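수신: Lambert 기금 사업관리 담당
발신: Akar 과제 수행팀
일자: 2019년 12월 19일

## Akar 과제 중간보고: Zudcombe 공개 시연 건

지난번 보고 때 요청하신 대로 이번 보고서는 공개 시연에 지면을 대부분 썼습니다. 예산 집행 내역은 별도 표로 보내 드렸으므로 본문에서는 시연과 관련된 항목만 적습니다. 7월에 제출한 계획서와 달라진 부분은 해당 항목에서 따로 밝혔습니다.

### 1. 행사 개요

공개 시연은 Zudcombe 작업동 1층에서 하루 동안 진행했습니다. 등록 명부 기준 방문자는 144명입니다. 인근 제조업체 실무자가 가장 많았고, 직업학교 학생과 교사, 시 산업과 직원, 일반 주민이 뒤를 이었습니다. 사전 신청 없이 현장에서 등록한 사람이 예상보다 많아 오후 첫 회차는 시작이 늦어졌습니다.

계획서에는 로봇팔의 자동 동작을 보여 주고 질의응답을 하는 순서만 있었습니다. 실제로는 앞에 순서를 하나 더 넣었습니다. 작업자가 손에 드는 그리퍼로 물건을 집고 옮기며 동작을 기록하는 과정입니다. 사전 설문에서 "로봇이 어떻게 배우는지 보고 싶다"는 답이 많아 그렇게 바꾸었고, 변경 내용은 행사 전에 전화로 말씀드린 바 있습니다.

회차마다 진행 순서는 같았습니다.

- 안전 안내와 작업동 구역 설명
- 손에 드는 그리퍼를 이용한 동작 기록 시연
- 기록된 동작으로 학습한 로봇팔의 집기·옮기기 시연
- 방문자 체험(희망자에 한함)
- 질의응답 및 설문 작성

Fimmont에서는 로봇팔 제어기와 안전 울타리를 빌려주었고, 기술 인력도 하루 파견했습니다. 대여 비용은 협약에 따라 청구되지 않았으며 운송비만 과제비에서 집행했습니다.

### 2. 동작 기록 시연

탁자에서 하는 작업은 모두 일상 물건으로 구성했습니다. 나사나 브래킷 같은 산업 부품도 검토했으나, 처음 보는 방문자가 무엇이 어려운 동작인지 알아보기 힘들다는 의견이 내부 시험에서 나왔습니다. 최종 물품은 플라스틱 컵, 천, 퍼즐 큐브, 뚜껑 있는 상자입니다.

이 가운데 천과 큐브를 한 탁자에서 같이 다루는 작업에 질문이 가장 많았습니다. 큐브는 단단하고 모양이 변하지 않지만 각도가 조금만 틀어져도 손가락 면에서 돌아갑니다. 천은 떨어뜨려도 상관없는 대신 놓일 때마다 모양이 다릅니다. 기록 담당자도 두 물건에 걸리는 시간이 서로 달랐고, 진행자는 회차마다 그 차이를 설명했습니다.
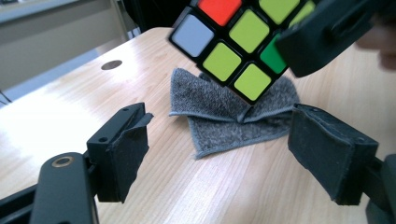

*남은 본문 읽는 시간: 2분*

큐브를 꼭짓점이 아래로 가도록 기울여 드는 자세는 학습 자료로서 가치가 있습니다. 평평한 면을 나란히 잡은 자료만 모으면 로봇팔이 비스듬히 놓인 물건 앞에서 멈추는 일이 잦습니다. 그래서 기록 지침에 물건을 여러 각도로 드는 동작을 포함시켰고, 큐브 밑에 회색 천을 둔 배치도 그대로 유지했습니다.

그리퍼 손가락 안쪽의 덮개는 개선이 필요합니다. 사진 앞쪽의 두 손가락을 보면 안쪽 면을 덮은 부분이 구겨져 있고, 왼쪽은 위쪽 일부가 떨어져 튀어나와 있습니다. 집는 면이 고르지 않으면 기록의 품질에 영향을 줄 수 있어 점검 항목에 추가했습니다. 앞으로는 기록 작업을 시작하기 전에 담당자가 양쪽 면을 확인하고, 들뜬 곳이 있으면 교체한 뒤 점검표에 표시합니다.

탁자 표면의 반사도 같은 점검에서 논의했습니다. 밝은 색 상판이라 빛을 받는 쪽은 나뭇결이 하얗게 날아갑니다. 무광 덮개를 씌우는 방법과 조명 방향을 바꾸는 방법을 비교하고 있으며, 비용이 적은 조명 쪽을 먼저 시험합니다.

행사일까지 누적된 동작 기록은 361건입니다. 계획서의 목표는 300건이었으므로 수량은 채웠습니다. 다만 천을 접는 동작은 컵이나 상자에 비해 적게 모였고, 이 편차는 다음 기간에 조정해야 합니다. 방문자가 체험하면서 남긴 동작은 위 수량에 넣지 않았습니다. 체험용 기록은 따로 저장했다가 당일 삭제했으며, 이 점은 등록대와 체험 탁자에 안내문으로 게시했습니다.

### 3. 로봇팔 시연 결과

컵 옮기기는 모든 회차에서 무리 없이 마쳤습니다. 상자 뚜껑 닫기는 오전에 한 차례 뚜껑이 비스듬히 걸려 진행자가 정지 버튼을 눌렀고, 위치를 다시 잡은 뒤 이어서 했습니다. 큐브 집기는 성공과 실패가 섞여 있었습니다. 실패는 대부분 손가락이 닿는 순간 큐브가 밀려난 경우입니다. 천 접기는 아직 공개할 수준이 아니라고 판단하여 로봇팔 시연에서 제외했습니다.

실패한 동작도 중단하지 않고 끝까지 보여 주기로 한 것은 팀 내부에서 의견이 갈렸던 부분입니다. 설문 의견란을 보면 업체 실무자들은 이 방식을 좋게 평가했습니다. 반면 학생 단체에서는 같은 동작이 반복되어 지루했다는 의견이 있었습니다. 학생 회차는 시연 시간을 줄이고 체험 시간을 늘리는 편이 맞겠습니다.

### 4. 방문자 질문

자주 나온 질문을 정리하면 다음과 같습니다.

- **도입 비용:** 과제 단계에서는 단가를 제시할 수 없다고 답했습니다. 관심 업체에는 연락처를 받아 두었습니다.
- **필요한 기록의 양:** 물건과 동작에 따라 차이가 커서 한 숫자로 말하기 어렵다고 설명했습니다.
- **기존 인력에 대한 영향:** 현재 과제의 범위는 포장 전 정리 작업이며, 인력 배치는 조사 항목에 들어 있지 않습니다. 이 답변에 만족하지 않은 방문자가 여럿 있었습니다. 다음 행사 전에 답변 자료를 보완하겠습니다.
- **그리퍼의 무게와 피로도:** 체험 후에 나온 질문입니다. 연속 기록 시간을 제한하고 교대로 운영하고 있으나 손목 부담에 대한 측정값은 없습니다.

마지막 항목은 기록 담당자들도 같은 의견을 냈습니다. 손잡이 각도를 바꾼 시제품 제작을 Fimmont와 협의하는 중이고, 견적이 오면 과제비 안에서 처리할 수 있는지 먼저 확인하겠습니다.

### 5. 안전 및 운영

부상이나 장비 파손은 없었습니다. 울타리 안으로 손을 넣으려는 어린이가 있어 오후부터 안내 인원을 울타리 앞으로 옮겼습니다. 바닥 전선은 행사 전날 덮개로 고정했는데 출입구 쪽 덮개 하나가 유모차 바퀴에 밀려 두 번 다시 붙였습니다. 다음에는 그 자리를 우회하도록 배선을 바꿉니다.

체험 탁자의 대기 줄이 등록대까지 이어진 시간대가 있었습니다. 작업동의 폭을 고려하면 탁자를 더 놓기는 어렵고, 회차별 정원을 미리 정하는 방법이 현실적입니다. 주차 안내판이 작다는 지적은 건물 관리 쪽에 전달했습니다.

### 6. 다음 기간 계획 및 요청 사항

1. 천 접기 동작 기록을 우선 수집하고, 접힌 모양과 놓인 위치를 다양하게 구성합니다.
2. 큐브처럼 쉽게 밀려나는 물건에 대해 접근 속도를 낮춘 설정을 시험합니다.
3. 손가락 덮개 교체 주기를 정하고 점검표를 운영 문서에 넣습니다.
4. 연락처를 남긴 업체를 대상으로 소규모 현장 방문을 진행합니다.

승인이 필요한 사항은 하나입니다. 행사 운영비 잔액을 덮개와 조명 구입비로 돌려 쓰고자 합니다. 금액과 품목은 별도 표의 마지막 줄에 적어 두었습니다. 승인 전까지는 기존 재료로 작업을 계속합니다.

설문 원본과 회차별 진행 기록은 Zudcombe 사무실에 보관하고 있으며, 요청하시면 사본을 보내 드리겠습니다.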